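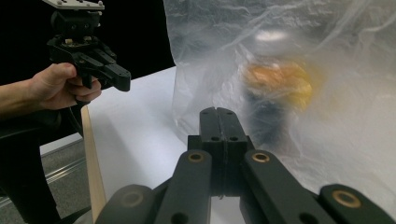 3.2 데모 음원 접수 절차와 심사 기준

본 절에서는 독립 음반사의 데모 음원 접수 절차를 검토한다. 분석 대상은 전자음악 전문 레이블 Druno와 Ornmont이며, 두 회사가 접수 담당 부서를 통해 제공한 제출 기록 208건을 자료로 삼았다. 공동 심사를 전제로 한 중복 제출은 한 건으로 처리하였고, 음원 파일이 첨부되지 않은 문의는 집계에서 제외하였다.

Druno는 마스터링을 마친 음원만을 접수하며, 장르 표기가 누락된 제출물은 청취 단계 이전에 반려한다. 반면 Ornmont는 믹스 단계의 음원도 허용하되 제작 의도를 기술한 2000자 이내의 소개문을 요구한다. Yuen의 선행 논의에 따르면 이러한 서면 요건은 심사자의 청취 순서에 영향을 미치며, 소개문이 짧은 제출물일수록 후순위로 배정되는 경향이 있다. 본 자료에서도 같은 경향이 확인되었으나, 장르별 편차가 커 일반화에는 주의를 요한다.

전체 제출물 가운데 2차 청취에 회부된 것은 38건이었고, 이 중 계약 협의로 이어진 것은 일곱 건이다. 협의 대상의 다수는 Hassanpour 유통망에 이미 음원을 등록한 이력이 있었다. 이는 공개 접수 창구가 신인 발굴보다 기존 활동 이력의 확인 수단으로 기능할 가능성을 시사한다.

그림 4. 마주 향한 두 그리퍼와 그 사이의 플라스틱 병

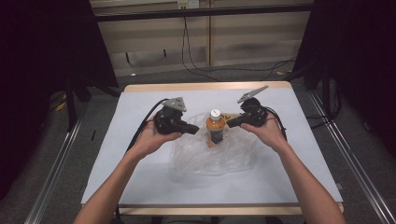
3.3 반려 통지의 방식

두 레이블은 반려 통지에서도 차이를 보인다. Druno는 별도의 사유 없이 정형 문안을 발송하며, Ornmont는 장르 부적합과 음질 미달을 구분하여 통지한다. 재제출 여부는 Flanley 접수 시스템의 계정 정보를 기준으로 추적하였다. 다만 동일 제작자가 복수의 활동명을 사용한 경우에는 계정 간 연계를 확인할 수 없었다.

교신저자: Pin-yu Yuen | 무단 전재 및 재배포 금지 | 맨 위로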